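Is the cash courier story from Barrientos believable?

Posted in World News Help

I keep reading that a crew was held at Barrientos airstrip after customs found cash on board, and that the money was for getting a ship's crew released. Every version quotes "an official" and none of them names one. Has anybody seen a document, or are they all copying each other?

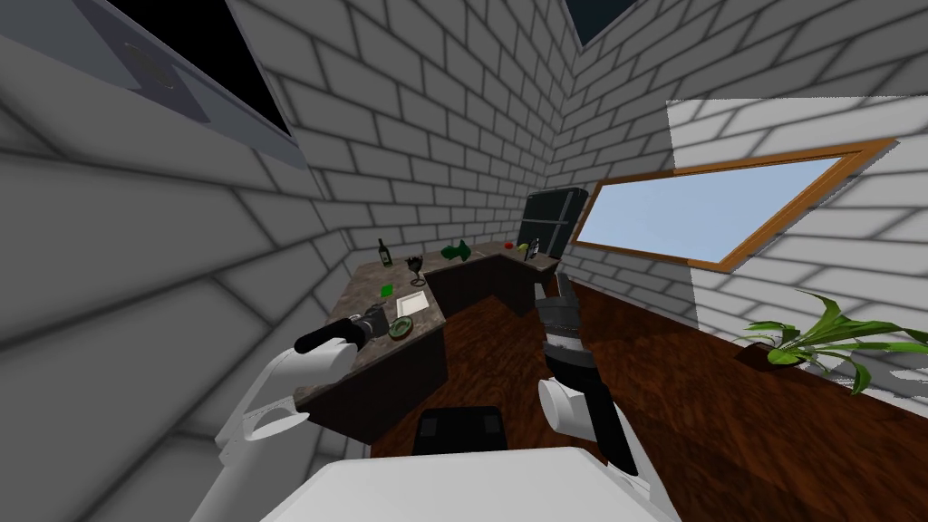
I'm not saying it didn't happen. I just don't see why the sum changes with every retelling.

Zunton_Reader

They're copying each other. I traced it back on Tuesday and got 12 articles down to 2 sources, and one of those was quoting the other. 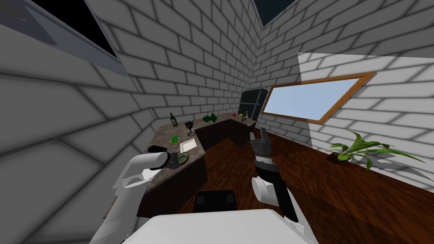
The number to watch is 248. Some sites print it as thousands of dollars, one prints it as a flight number, and I doubt any of them checked. If you want to check it yourself, put the versions side by side and mark what's the same in each. It's dull work. I did mine at the kitchen counter, nothing as smart as the one up there with the white brick walls, and it took an evening. Look for a charge sheet or a court date - if neither turns up, treat the rest as rumour.

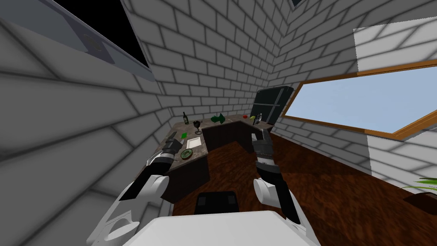
Fumilstead Flyer

My cousin works near Urnham and reckons they paid a 900 dollar fine and flew home. So it's probably true.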